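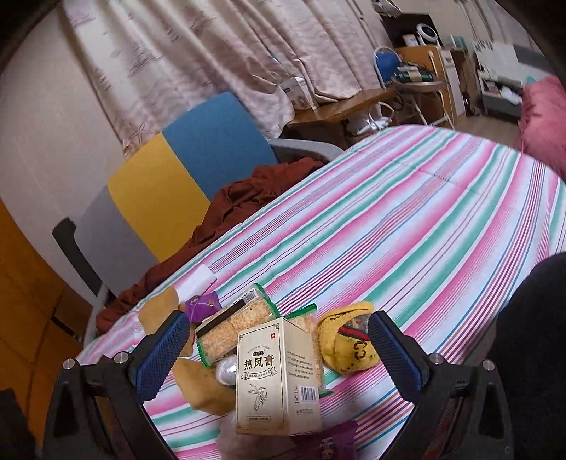 Fig. 4. Jaws wide open around an upright carton, blue pads angled inward, two screw heads showing on each side.

4. Looking after the jaws and pads

I'm Ferhat Gökçe, and I wrote this part of the Kevholm hand gripper guide after changing far more pads than I ever planned to. Read it through once before you pick up a screwdriver (I know, I never do either). You'll want the small Pronell driver from the lid of the case, a soft brush, a clean dry cloth and a saucer for the screws.

4.1 Before you start

1. Switch the gripper off at the handle and unplug the lead. The jaws can still be moved by hand with the power off, but they'll feel stiff.

2. Ease both jaws apart until they stop. Fig. 4 is the sort of opening you're after, with plenty of room between the pads.

3. Clear a bit of table. A patterned cloth is fine for gripping practice but a rotten place to look for a dropped screw!

CAUTION: Never push the jaws apart with the power on. The motor pushes back, and it's stronger than your thumb.

4.2 Cleaning the pads

1. Brush along the ribs, not across them. Crumbs and cardboard dust settle right at the bottom of the grooves.

2. Wipe with the cloth, barely damp if you must. No solvents please, they make the pads go shiny and then everything slides.

3. Look through the cut-outs in the jaw frames while you're there and flick out any scraps of film or thread.

I do this every evening if I've been picking up food packets, and whenever I remember if it's been boxes.

4.3 Changing a pad

Pads are good for up to 3,000 grips. The counter is on the Kemier screen under Service, and mine said 691 when I tore the first one on a staple, so do go by what you see as well. Split ribs or a lifting corner mean a new pad. Always change both.

1. Undo the 2 screws on the upper edge of the left jaw and put them in the saucer.

2. Slide the old pad out towards the tip. If it sticks, rock it gently. Don't lever it with the driver, the frame marks easily.

3. Slide in the new one, ribs facing the gap, until it clicks.

4. Put the screws back finger tight, then give each a quarter turn. That really is enough.

5. Do the same on the right jaw.

NOTE: The replacement set is Akyol part 517. Left and right pads come in one bag and they are handed. If one won't click home, you've probably got them swapped over.

4.4 Setting the opening again

1. Plug in, switch on, and keep your fingers clear while the jaws close and open once by themselves.

2. On the screen choose Service, then Jaw zero, and wait for the beep.

3. Stand a light carton on the table and bring the jaws down around it with both pads clear of the sides.

4. Squeeze the trigger slowly. Both pads should touch at the same moment. If one gets there first and shoves the carton over, go back to 4.1 and check that its pad is fully home.

5. Try something soft as well, a wrapped snack or a bit of knitting. If it creeps out of the grip, lower the speed one step and run Jaw zero again.

Write the new pad date inside the lid of the case. For a jaw that grinds or stops halfway, go to section 6.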